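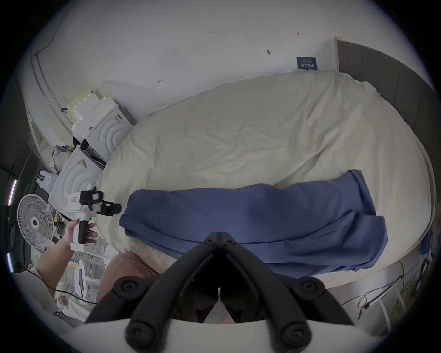
A navy blanket on a cream duvet, with two handheld grippers at the bed.

Radka Janevski does not spend much of her day on robots. She maintains Skomano, the software that turns recordings from handheld grippers into something a control policy can be trained on, and most of the faults she deals with have happened long before an arm moves.

"People ask about the network," she says. "The network is a file I download. My work is clocks."

Bedding is the current subject at Gosgate, where she has worked since July. Each gripper has its own camera and its own clock, and a two-handed fold is only useful if both streams agree on when the fingers closed. Skomano aligns them twice, first from the timestamps and then from the motion itself. Any pair that still disagrees by more than 23 milliseconds is rejected.

"We used to let those through and hope the policy would average it out. It learned to pull with one hand slightly before the other had hold. You could see it in the action plots as a small step, always on the same side."

The second stage recovers the path of each gripper from its own video. Fabric makes this awkward. A pale duvet gives the tracker little to hold on to, and what texture there is moves when someone touches it. Janevski's answer was to mask the region near the fingers and weight the points further out, on walls and furniture, which stay where they are. In the last batch, of 927 recordings, 92 per cent came through with a usable path for both hands.

She is less satisfied with the wide lens. "Near the rim a straight wall is a curve, and if the calibration is slightly off, the curve is slightly wrong everywhere. You get a path that looks fine and is two centimetres out by the end. Nothing raises an error. I would prefer an error."

Bhupendra Malhotra writes the planner, Amadi, which sits downstream. It takes the short run of gripper poses proposed by the policy and decides whether a pair of arms can follow them. A person will cross their wrists over a blanket without thinking about it. Two arms on fixed bases often cannot, and Amadi has to find a nearby motion or refuse.

"Refusing is cheap," Malhotra says. "What costs time is a plan that is legal at every step and has nowhere to go at the sixth. So we check five steps ahead and keep the elbow solution fixed over that window."

He and Janevski disagree about where the filtering belongs. He would like recordings that no arm could reproduce to be dropped before training. She keeps them, tagged, on the grounds that the arms may be remounted and the data will not be collected again.

"We have had that discussion in the code review, at some length," he says. "It is a configuration flag now. It defaults to her version."

The next release replaces the viewer, Ovlow, which at present shows the two streams side by side but cannot step them together by a single frame. Janevski has been doing that by hand, in two windows.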